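本网站使用 Cookie 改善阅读体验。继续浏览即表示同意。 接受 | 管理设置
每月一封，免费订阅，随时退订

慢船通讯 · 二月
旧时刻表、停航的渡轮，还有3473

先说一声，这期写得赶。人在 Kevstead，借住的房子暖气只有晚上来，白天手指头是僵的，打字错了懒得回头改，大家将就看。上期说好要写完的码头厕所史，推到下期，资料还差一块。催稿的几位读者别催了，知道了知道了。

这期讲时刻表。

起因很小。上个月收到 Sinan Tuncer 寄来的一个信封，牛皮纸，封口贴了三层胶带，拆得我满桌碎屑。里面是一张折成四折的渡轮时刻表，Ersoy 线的冬季班次，正面印班次，背面印票价和一则卖雨靴的广告。右上角有个编号，3473。就这么一张纸，没有信，没有便条。Sinan 一向这样，东西到了就算话到了。

我第一反应是去翻自己的盒子。Ersoy 线的表我有一些，夏季的多，冬季的少。夏季的表当年印得多，游客拿了随手塞包里，塞着塞着就留下来了。冬季那种，坐船的都是天天坐的人，班次早背熟了，谁还拿纸。拿了也是垫桌脚、包鱼、引炉子。所以冬季表难找，越是平常日子用的东西越难找，收过点旧东西的都懂。

翻完盒子，没有这张。高兴了一晚上。

第二天不高兴了。仔细看，表上有一班船我对不上。

晚上10点，从 Brellis 开，终点写的是 Zutside。

可是 Ersoy 线不去 Zutside。我的印象里从来不去。Zutside 那个码头水浅，退潮的时候小船都要等，大船根本靠不上。我手里所有夏季表，最远到 Kevstead 就掉头。问题来了：这班船去干什么？冬天，晚上，浅水码头。

先排除印错。这种表确实常印错。我见过把"上行"和"下行"整栏印反的，见过票价少一个零的，还见过一张把停靠站印成经理名字的（后来收藏的人都抢这张）。但印错一般是错一个字、错一格。这班船在表上有完整的一行，开船、中途停靠、到达，脚注也有，脚注符号是个小十字。十字的说明在表底下，字小得要命，我拿放大镜看了半天，写的是"视潮水而定，旅客请于候船室询问"。

谁会印错还给自己加个脚注呢。

于是开始问人。

先写信给 Sinan，问这张表哪来的。回信很快，一句话，说是从一个旧柜子抽屉底下揭下来的，垫抽屉用的。抽屉里原来放什么不知道，柜子本身已经劈了。好吧。

再去问 Kevstead 这边的人。我住的那条街拐角有家修伞的铺子，兼卖邮票和热茶，老板年纪很大，耳朵还行。我把复印件摊开给他看，他先看的是背面那则雨靴广告，看了很久，说这家的靴子漏水。我说请看正面。他看正面，说夜船啊，有的。我说去 Zutside？他说去不去看船长。我说表上写了去。他说表上写了去的事情多了。

这段对话没有什么信息量，但我记下来了，因为"去不去看船长"这个说法后来又听到一次，从完全不认识他的人嘴里。后面讲。

插一段，给新订阅的朋友。为什么要看时刻表。

每次有人问我都答得不好，这次也不一定答得好。时刻表是写给第二天要出门的人看的，写它的人没想着给后人留什么，里头没有吹嘘（广告除外）。哪个时间有船，说明那个时间有人要走。早班船特别早，多半是有市集。周中忽然多一班，多半有什么固定的事，领钱、看病、学校放人。一条线今年有明年没有，中间一定有什么断了。看多了就像隔着墙听邻居过日子，听不清说什么，但几点起床几点吵架是清楚的。

而且便宜。这点很重要。我认识收瓷器的，收得家里人不讲话。收时刻表顶多是家里人觉得你有点闷。

还有一点，纸的事。很多人问怎么保存，我在这里统一说，以后不再一封一封回了。别塑封。求求了别塑封。塑封的表等于死了，纸在里面闷着，胶慢慢往里走，字会糊。别用透明胶带补，Sinan 听见没有。折痕不要硬压平，夹在两张吸水纸中间，上面放本重一点的书，放着，忘掉它，过一阵子再看。编号写在外面的套子上，不要写在表上，铅笔也不要。光线避开，窗边的墙最漂亮也最毁东西。我有一张挂过一个夏天，蓝色的航线现在是灰的，当时还觉得自己很有品味。

复印可以，拍照可以，少翻原件。

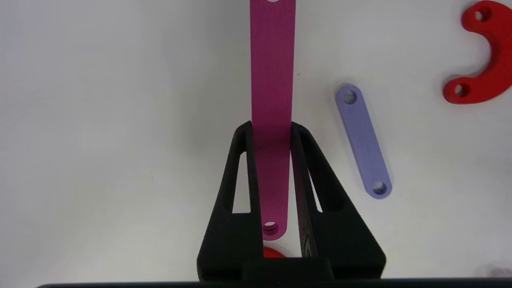
回到夜船。

我接着去了 Brellis。坐的是长途车，船早没了，Ersoy 线的牌子倒还在，挂在老售票处的外墙上，漆掉了一半，剩个"oy"。售票处现在卖炸鱼，味道不错，面糊厚了点。候船室还在，锁着，隔着玻璃能看见里面的长椅，和墙上钉告示留下的一排洞。脚注说"旅客请于候船室询问"，我就站在门外，没有人可以问，风很大，鱼凉得快。

炸鱼店的人说，要打听以前的船去找 Ravindra Pal，他父亲在码头上做过事。我说他住哪。对方拿炸鱼的夹子朝坡上指了一下，说门口有锚的那家。

坡上门口有锚的人家不止一户。敲错两次门。第二户还请我喝了水。

Ravindra 是那种要先把你从头到尾看一遍才开口的人。看完了，让我进去，厨房里坐下。我把复印件拿出来，他戴上眼镜，手指从第一行慢慢往下滑，滑到最后一行，停住。他说，哦，这个。

我那一刻的心情，收东西的各位应该明白的。

他讲的我尽量照原样写，有些地方我自己也没完全弄清。

夜船是有的，冬天才有。夏天海上人多船多，大家白天走就行了。冬天不一样，冬天 Zutside 那边做腌货的作坊开工，要人。白天在 Brellis 上工的，晚上过去再做半个夜班，天亮前回来。挣两份钱。坐船的都是这些人，女的多，带着围裙和自己的刀，刀用布裹着。船不大，是从别的线上借来的旧船，吃水浅，所以能靠 Zutside。大船上的票在小船上也能用，这就是为什么印在同一张表上。

我问那为什么夏季表上从来没见过。他说夏天没有腌货嘛，你这个人。

对，我这个人。我一直拿夏季表当全部了，自己盒子里夏季的多，就以为这条线就长那样。说出来挺丢人的，收了这么些年。

接着问，潮水怎么办。他说看潮水，也看船长。来了，又是这句。原来当时跑夜船的有两个船长轮着，一个胆大，水再浅也敢往里蹭，蹭到了算；另一个谨慎，差一点就不进，在外头抛锚，让小划子来接，划子要另外给钱。所以那些女工出门前第一件事是打听今晚谁当班。胆大的当班，省一份划子钱，但是可能搁浅，搁浅了就整夜坐在船上，第二天两边的工都误。谨慎的当班，稳，但是贵。他说他母亲宁愿坐谨慎的，他姨妈宁愿坐胆大的，两姐妹为这个能吵一冬天。

所以候船室要问的根本不是潮水。问的是谁在船上。

这个我太喜欢了。脚注一行小字，底下压着姐妹俩吵架。

我问他父亲在码头上做什么。他说管缆绳，船来了接绳子，船走了解绳子，中间扫地。夜船那班是他父亲最不爱的，冷，又不加钱。但夜船回来的时候那些人会给他带一点腌鱼头，用纸包着。什么纸？我问。他想了想，笑了，说，时刻表吧，还能什么纸。

冬季表都去哪了，破案。

又坐了一阵。他给我看了一样东西，他父亲的本子，巴掌大，记每天来去的船，字很潦草，铅笔的。大部分页就是一串时间，旁边偶尔一个字，"雾""迟""吵"。有一页，二月，夜船那一行旁边写着11。没有单位，没有解释。我问11是什么，是11个人，还是11点才回来。他说不知道，他也想过，问的时候他父亲已经讲不清楚了。前后翻，别的页都没有这样的数。就那一晚。

我们两个猜了好一会。猜人数，太少了，他说平时船上挤得很。猜到港时间，晚上十点开的，十一点到 Zutside 倒是说得通，可他父亲人在 Brellis，哪知道那边几点到。猜腌鱼头的数目，他认真考虑了一下，说不可能，没人给那么多。

没猜出来。就放这里。有谁知道码头上管缆绳的人一般会记什么数，请回信。

本子他不外借，我也没好意思拍，抄了三页，在他厨房桌子上，用的他的圆珠笔，漏油，手上现在还有。抄的时候他在旁边煮豆子，时不时过来看我有没有抄错，真抓到一处，我把"迟"抄成了"退"。

下坡赶车，差点没赶上。车上把抄来的东西又看了一遍，冷得很，车窗关不严。对了几个时间，跟3473上的班次基本合得上，白天的几班都在，夜船有时早有时晚，早晚差得挺多，大概又是船长的事。

再说 Zutside。本来这趟打算也去看看，结果没去成，路封了，修什么管子。在车站贴的纸上看到的。下次吧。Ravindra 说那边腌货作坊的房子还剩一排，屋顶没了，墙上还能闻到盐味，我说盐有味道吗，他说你去了就知道。码头的木桩据说退潮时看得见。想看那个。浅水码头我到现在一个也没好好看过，以前总觉得停大船的才叫码头，这毛病得改。

有人会问，这张表值钱吗。不值。已经有一位老读者来信问转不转，不转，谢谢。我打算做几份复印件，一份给 Ravindra，他要大字版的，说眼镜不行了；一份给修伞铺，老板说可以贴在茶炉旁边，我说那会潮，他说复印件嘛怕什么。也对。再有一份寄回给 Sinan，附上这封通讯，让他知道他垫抽屉的纸值得写这么长。Sinan 你要是还有别的抽屉，请都看看底下。不要用刀揭，拿热水的蒸气远远熏一下，慢慢来，纸自己会松。

几件杂事，快快写。

一、上期问的那种两面都印票价的电车折页，收到好几封回信，都说是换价那阵子过渡用的，旧价一面新价一面，检票的看日期决定认哪一面。有读者说小时候见过大人为这个在车门口争半天，后面的人全堵着。我信。还没写进正文，等凑够资料再单独写一期。

二、交换。我这边夏季的 Ersoy 表有重复的，品相一般，折痕重，有一张被小孩画了船（画得挺好，烟囱在后面，烟往前飘，可见坐过顺风船）。想要的来信，拿什么换都行，冬季的任何线路优先，哪怕只剩半张。半张也是表。只有广告那面我也要，漏水的靴子我现在很有兴趣。

三、有人批评我讲得太散，说看到一半忘了开头。批评得对。但是这期又散了，时间不够再理一遍，车站旁边这家店要打烊了，椅子已经翻上去一圈，就剩我这张。

四、放大镜。问的人多，一起答。倍数不用太高，高了只看见纸毛，看不见字。镜片大一点，手柄重一点的好，轻的会抖。带灯的我不爱用，反光。白天靠窗，侧着光，最清楚。上面说光线伤纸，看的时候不算，看完收起来就行了。

五、地址变动。寄东西的请暂时不要寄到 Kevstead，这边只住到月底，信箱是跟楼下共用的，楼下养狗，狗吃纸。上礼拜有一封就只剩回邮信封。如果是你寄的而我没回，原因在此，请再寄一次到老地址，抱歉抱歉。

六、更正。上期把 Brellis 的旧灯塔写成在码头东侧，是西侧。四位读者指出来，其中一位画了地图。这回亲自站在那里看过了，西侧，没的说。顺便，灯塔现在刷成了米色，以前的表上画的都是条纹，我喜欢条纹。

对了还有一件忘在前面没写。临走 Ravindra 送到门口，我问他自己坐过夜船没有。他说坐过一回，很小，母亲没人看孩子就把他带上了，他在船上睡着了，去程睡，回程也睡，Zutside 什么样完全不知道。只记得醒来时耳朵边上是裹着布的刀，硬硬的，硌得慌。是胆大的船长还是谨慎的船长？他说这个也睡过去了。

我回来路上想，其实可以从他父亲的本子上查，如果知道是哪一晚的话。带孩子上船，总会在解缆绳的时候看见的吧，自己的儿子。旁边也许写了一个字。我抄的那三页里没有，剩下的没来得及细看。已经写信去问他愿不愿意自己翻翻，他说等豆子收了再说。

下期：码头厕所史（这回真的）。如果路通了，加 Zutside。

店里灯关了一半了，发了。

—— 本期完 ——

分享本文：转发 11 · 收藏 10 · 评论 3

近期文章
· 换价那年的电车票，读者来信汇总（一）
· 为什么渡轮的烟囱总画得太大
· Kevstead 候车亭的长椅，坐过的和没坐过的
· 一张只剩广告的时刻表
· 盒子、套子、吸水纸：保存问题第二次答复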